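Repainting the hall – did I pick the wrong brown?

Boltover Home Forum > Decorating > Paint and colour

tealeaf_and_toast
Posted March 26, 2018

Hello all, long time reader, first proper post. We're doing the hall, stairs and landing and I've got myself in a right pickle over the colour.

The hall has been magnolia since we moved in and I wanted something warm. My sister has a sort of baked earth colour in her dining room and it looks gorgeous by lamplight, so I went off and bought three tins of Plesoron matt in a reddish brown. £186 all in with the undercoat, and yes I know, I should have bought a tester first (my husband has mentioned this more than once!).

Now one wall is done and I can't decide if I love it or if I'm living inside a parcel. In the morning it's lovely and soft. By teatime it goes flat and a bit gloomy, and the end by the stairs seems a different colour altogether from the end by the front door. Same tin, same roller, two coats.

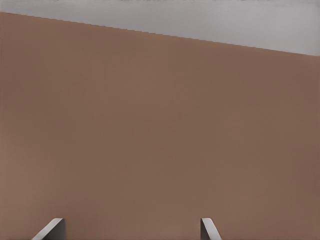

The hall faces north and the only daylight comes through the glass in the door. Ceiling is white, skirting is white gloss, carpet is a beigey oatmeal thing that's staying because we can't stretch to a new one. Do I carry on, or stop now and take the other two tins back? They're unopened.

gloss_boss
Stop now. Brown in a north-facing hall is always going to look like mud by four o'clock. I've been decorating for years and the number of people who ring me six months later wanting it all covered over in cream would make you weep. Take the tins back while you've got the receipt.

marrowfat
Disagree with gloss_boss. Dark and narrow is going to be dark and narrow whatever you put on it. Ours was white for ages and it just looked grey and grubby, every school bag left a mark. We went for a deep rust and people comment on it every time they come in. You need to see it with all the walls done. One brown wall against three magnolia ones looks like a mistake because the magnolia goes yellow next to it.

gloss_boss
People comment on it because it's the first thing they walk into. Doesn't mean they like it.

marrowfat
Charming.

Pipkin_at_no_6
Can I ask what bulbs you've got in? We had this exact worry with our landing and it was the bulbs. We'd put cool white ones in and everything went a funny colour at night. Swapped them for warm white and it was like a different house. Cheapest fix going and worth doing before you take anything back.

tealeaf_and_toast
Ooh, hadn't thought of that. I've just been up on the stool to look and they're the cold sort. They came with the house, I think. Will get some warm ones tomorrow.

gloss_boss, I do take your point about the receipt – the shop gives you until June so I've got a bit of breathing space.

dustsheet_dan
Did you stir it properly? Sounds daft, but these earthy colours settle badly. If you poured off the top for the first half of the wall and got to the bottom for the second, you'll get a drift in the colour from one end to the other. I had it with a tin of Rurkinico that had been sat in the garage. I'd box the two new tins, meaning tip them both into one big bucket, mix well, and use that for everything, including another coat on the wall you've done.

marrowfat
Good shout. Also are you rolling all in one direction? I get faint up and down streaks if I press too hard near the end of the roller load.

tealeaf_and_toast
I stirred it with a garden cane for as long as it took the kettle to boil. So possibly not, no.

And yes, I do press hard. I was trying to make it go further.

Pipkin_at_no_6
Ha, we've all done that.

old_mrs_bracket
I'll put in a word for the halfway house. Brown up to dado height and something pale and warm on top. You get the colour where the bags and coats rub, and the light still bounces about up by the ceiling. We did ours that way using the Khasawneh range, a brick colour with a creamy pink above it, and I've never been tempted to change it. You'd only need one of your spare tins and could swap the other.

gloss_boss
That I could live with. Use a good tape for the line, and pull it off before the paint's fully dry or you'll lift the lot. And knock the shine off any old gloss first if you're adding a rail.

dustsheet_dan
Blimey, he's agreed with somebody.

tealeaf_and_toast
Right, plan is: new bulbs, a proper stir, one more coat on the wall that's done with a lighter hand, then leave it a week and see how I feel at teatime. If it's still gloomy I'll go for old_mrs_bracket's two-tone. I've got some of the creamy white left from the back bedroom so I can try a patch of that up top for nothing.

Does anyone know if I need to sand between coats on matt, or can I just go straight over?

dustsheet_dan
Straight over, as long as it's dry. Just rub down any drips.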